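Bradden residents' group questions Drillora "quiet drilling" claims

April 20, 2024

The Bradden Residents' Association has today asked Drillora to publish the measurements behind its claim that night-time utility drilling in the town centre will be "barely noticeable" to people living above the shops.

The firm plans to start work in August, replacing 1590 metres of water main. Its leaflet, sent to 734 households, promises low noise, short closures and paving put back "as good as new". It gives no decibel figures and does not say how the noise was tested, or where.

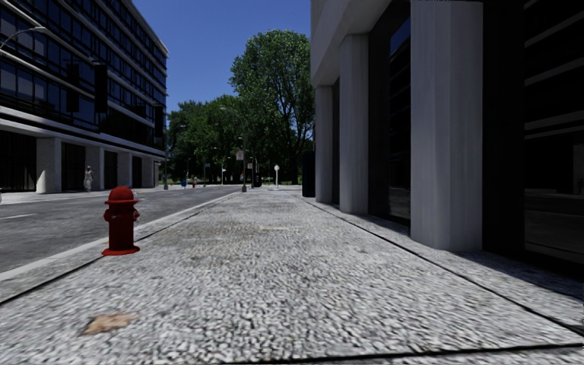
The association has heard promises about paving before. After the last round of works on Nam Street, slabs were left rocking for months and the patches never matched. We would like to know who checks the job once the barriers go, and what happens if it fails. Speckled stone laid in large slabs with thin joints is not something you can fill with a bucket of tarmac and call finished. Nor does the leaflet say whether hydrants will stay in use while the main is off - a fair question, we think, given that the red one by the kerb is there for a reason.

Drillora says its Pania drilling head is "up to 100 per cent quieter on impact" than older kit. We have read that sentence several times and still can't say what it means. A machine that is 100 per cent quieter makes no sound at all, and the same leaflet offers free earplugs.

The firm held one drop-in session, which lasted 2 hours and fell in the middle of a working afternoon. Those who managed to get there were told that the details were "being finalised". 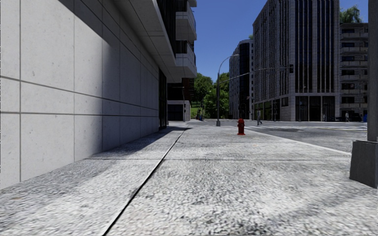
Hok-lam Lo said the trial drilling last year could be heard with the windows shut, and that a letter of complaint to the firm got a reply thanking residents for their "positive engagement".

The association does not oppose the new main. It is asking for the noise readings, a named contact for night calls and a written guarantee on the paving before any work begins. So far it has been given a leaflet.

ENDS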